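We use cookies to remember your settings. Accept / Manage

Reading time: 3 minutes

Sorting small odds and ends in a bedroom with no desk

Yara Hamdan
I rent one room and the bed is the only flat surface I have that is bigger than a dinner plate. Over the years I've ended up with a lot of small stuff: chargers, little figures, tubs, clips, bits that came free with other bits. It lives in two drawers and a carrier bag. Every July I tip it all out on the blanket, get fed up by bedtime and sweep it back into the bag. The blanket is a fluffy one and things sink into it or roll under the pillow. Has anyone got a way of doing this that can be stopped halfway? I don't want to buy a storage unit. The room is 13 square metres and the landlord, Mr Sleiman, won't have shelves put up.

Gijs Wuyts
Use a tray. I had the same trouble when I lived in Drurnach and a tray with a rim fixed most of it. Tip out one handful at a time into the tray, never the whole bag, and move each thing from there into a box beside it.

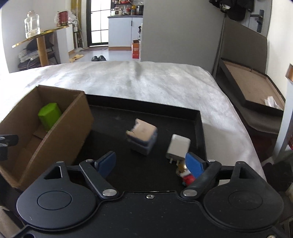
The box matters as much as the tray. A carton that already has a cardboard divider in it, like the brown one standing on the left of the black tray, saves you making compartments yourself. The tray should have raised edges so that a small cube or a figurine can't wander off into the fluff. Chargers I would pull out first and keep apart, plug and cable together with a rubber band. When you have to stop, the tray goes on the floor with whatever is left in it and you can go to bed.

Mine was a Nerska baking tray and cost next to nothing second hand.

Hala Moussa
plastic tubs from Rataleo, 44 cents each when I got them. done

Marwan Sleiman
(No relation to the landlord.) I agree with Gijs about the tray but would do the box differently. Fixed compartments fill up unevenly — one is crammed and the next has a single key in it. I use a plain open carton and put the tiny things in tubs inside it. 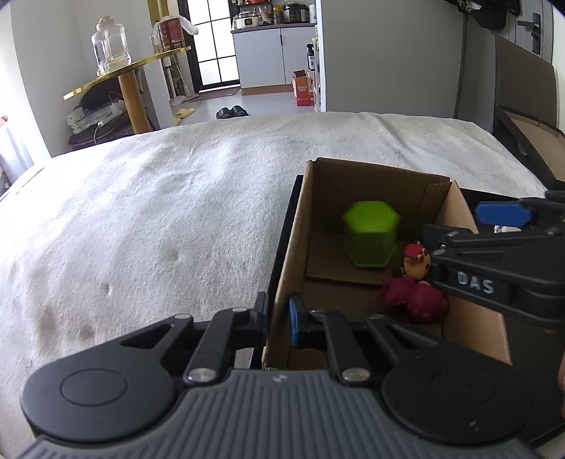 Marwan Sleiman

Bigger pieces can go in loose. A green tub with straight sides and a little figure with a red top both sit in an open carton without any trouble, and you can see them from above without digging. Leave the top open while you are still sorting. If I close the flaps I forget what is in there and start a second box.

A carton roughly the size of a shoebox is enough for one drawer. Don't go larger, it gets heavy and you'll stop lifting it down. Write on the side in pencil, you will change your mind.

One more thing, put a folded bath towel under the tray. On a soft bed it tips when you lean on the mattress, and then you're picking clips out of the blanket again.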